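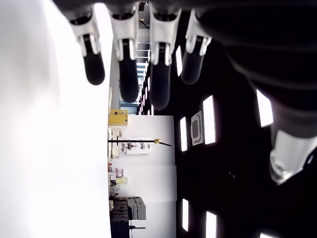 Jenby Soft Toy Program
Progress report to the Jistemier Fund, second period
Prepared by Eskil Bakke

Summary

The room at Stimton is set up and in use, the first lot of soft toys has been brushed and checked, and spending is in line with the budget you approved. Two items are behind: the labels and the second lot of bins. Both are covered further down.

The room

We moved into the open floor at Stimton in April. It is one large carpeted room with a black ceiling, white light panels and a row of tall windows with teal-blue frames. The landlord, Ağca, agreed to let us keep the existing lights, and the money set aside for lamps has gone to brushes and shelving instead. Daylight from the window side is good until mid-afternoon. After that the dark colours are hard to check for loose seams, so we do those in the morning.

The carpet was cleaned before we moved in. It holds on to lint, and the long-haired toys shed when they are first brushed. We vacuum at the end of each working day and again before anything is bagged.

Work is done at a large white table. The white top shows up stray fibre straight away and wipes down with a damp cloth. I had asked for a second table in the application. For now one is enough, and I would like to hold that line over to the next period.

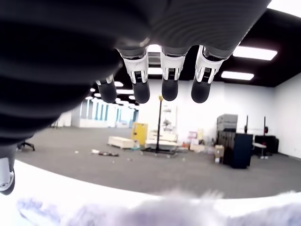 Toys processed

Some 100 toys came in during the period. Most were bears and dogs, with a smaller number of the shaggy kind in pinks and purples. Of the total, 14 were turned away for split seams or missing eyes that we could not match. The rest are either finished or waiting for their labels.

The shaggy toys take much longer than we allowed for. A short-pile bear is done in a few minutes. One with long fur has to be held steady at the head and brushed in sections, working up from the base, or the brush pulls the pile out in clumps. The fur also hides the seams, so each one has to be parted by hand and looked at along the back and under the arms. We have changed the schedule to keep the long-haired ones together on Tuesday, when the table is free all day.

Washing is still sent out. Toys come back dry but flattened -- the lavender and white ones look the worst for it -- and need brushing before anyone can judge whether they are fit to go out.
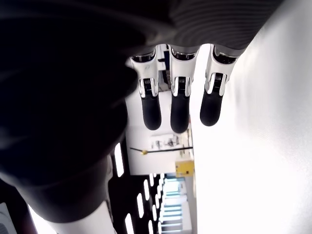
Equipment and supplies

The wide-tooth brushes have held up. The fine ones have not, and five have been replaced under warranty. We will not order that type again.

The storage bins were to come in two lots. The first arrived on time. The second was sent back because the lids did not fit, and the supplier has promised replacements at no cost. Finished toys are in clear bags until then.

Labels are late because the fibre content wording had to be changed after the first proof. The new proof has been approved and is with the printer.

Next period

- Finish labelling everything from the first lot
- Take in the second lot, with a limit on long-haired toys
- Write up the brushing and checking steps on one page, to be kept at the table
- Confirm with Ağca that we can stay on the same floor through winter
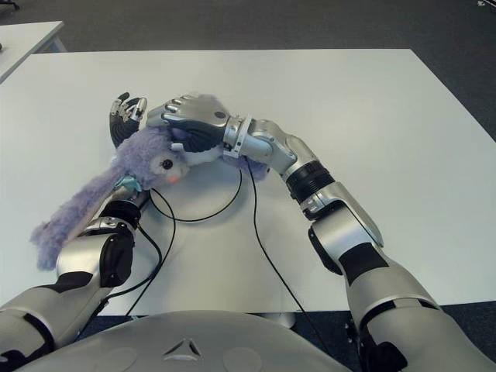
Budget

Rent and cleaning are on budget. Supplies are slightly under, mainly from the lamp money not being needed in full. Washing is over, and I expect it to stay over while the share of long-haired toys is this high. I am asking to move the unspent table money to washing. No increase to the total grant is requested.

Receipts for the period are in the folder sent with this report. If the fund would like to visit the room, mornings are best.

Eskil Bakke
Jenby Soft Toy Program, Stimton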